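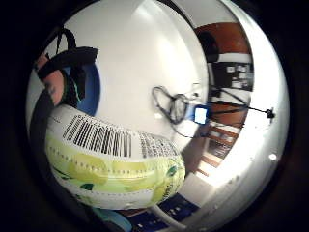
I keep reading that a round white table "opens up" a small room and I don't buy it. Every decorating site says it, in the same words, usually two lines above a link to buy one. We've had a round one since April, 40 inches across, and the room is the same size it was before. What changed is that I now see every single thing anybody puts down. Look at the thin black cord tangled up there against the white. On the old brown table you wouldn't have noticed it from the doorway. Same goes for a green leafy package with its barcode. On a dark table that's just something somebody will put away later, on white it's the first thing your eye goes to. The rest of the room is brown wood with some white trim, so in theory the table goes with it. In theory.

Am I missing something, or did a lot of people talk themselves into this after they'd paid?

clamthorpe70
Posts: 3336

Rounds don't save space, period. Measure it. A 40 inch square has more top than a 40 inch round, because the round one is a square with the corners thrown away. You gain a bit of walking room at the corners and that's the whole benefit. If your path to the kitchen doesn't go past a corner you gained nothing.

drirkis

Disagree with the post above. The walking room IS the benefit. We had a rectangle in a room I'd call a wide hallway and I had a bruise on my hip for years. Put a round one in and we can seat 4 if everybody is polite about elbows. I couldn't care less what the square inches say.

As for white, yeah, it shows stuff. So does a white sink. You wipe it.

clamthorpe70

"If everybody is polite about elbows" is doing a lot of work in that sentence.

And wiping isn't the issue OP raised. OP is talking about clutter. You can't wipe a cord.

Lo_in_the_attic

What finish is it, OP? Gloss is the mistake in my opinion, more than the color. I had a glossy Skurasus top in my last place and with the window on the right side at breakfast it was like eating off a headlight. Matte white is a different animal. I'd also say some of this is just that the table has nothing on it that belongs there. Get a tray or a big bowl and the small junk has somewhere to live.

original poster

It's shiny. It was on clearance for $70, so I wasn't picking finishes.

Not convinced by the tray. I've tried trays. A tray is a place where junk gets permission to stay. And a tray on a round table eats the middle, and the middle is the only part where you can set something down without it being right in front of somebody. Here's the other angle. One person sitting at it with the cords out, one drink bottle, one purple-blue plate, and tell me that looks like a calm airy surface out of a catalog. The cords coil all over the lower half and then go right over the side. With a square table I could at least run them down the back edge against the wall. Where's the back edge on a circle? 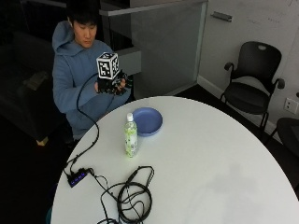 Mohcine Gaber

There isn't one, so you stop looking for it. Pick the leg nearest the outlet (or the base, if it's a pedestal) and make that the back. Everything with a cord gets used on that side. I've worked and eaten at a round table for years and it only got annoying when we let each person plug in wherever they happened to sit. I do agree the "opens up the room" line is nonsense. A light tabletop bounces a little light and that's it.

drirkis

Adhesive clips on the underside. Four bucks.

clamthorpe70

Adhesive clips on the underside fall off by summer. Every brand. I've used the screw-in kind, but I wouldn't drill into a top without knowing what's inside it. Some of those cheap ones are cardboard honeycomb.

drirkis

Mine have been up through two moves. Did you clean the surface first?

clamthorpe70

Yes, I cleaned the surface first.

Lo_in_the_attic

Back to the tray for a second, OP. "Permission to stay" is fair, but the stuff is staying anyway, isn't it? At least on a tray you can pick up the lot and move it when dinner's ready.

original poster

Maybe. I'd have to find one small enough. The last one was so big I had to carry it sideways through the door.

The idea of picking one side for cords I'll try, that costs nothing. I still think the color was a mistake, and I still think the people writing those articles have never had a phone charger in the house. If it's driving me nuts in a month I'm putting a dark tablecloth on it, and then I own a round white table nobody can see.

Mohcine Gaber

Get an oilcloth one if you do. And check the drop before you buy. Round cloths are sold by the full width, so take the 40 and add the overhang twice. I added it once.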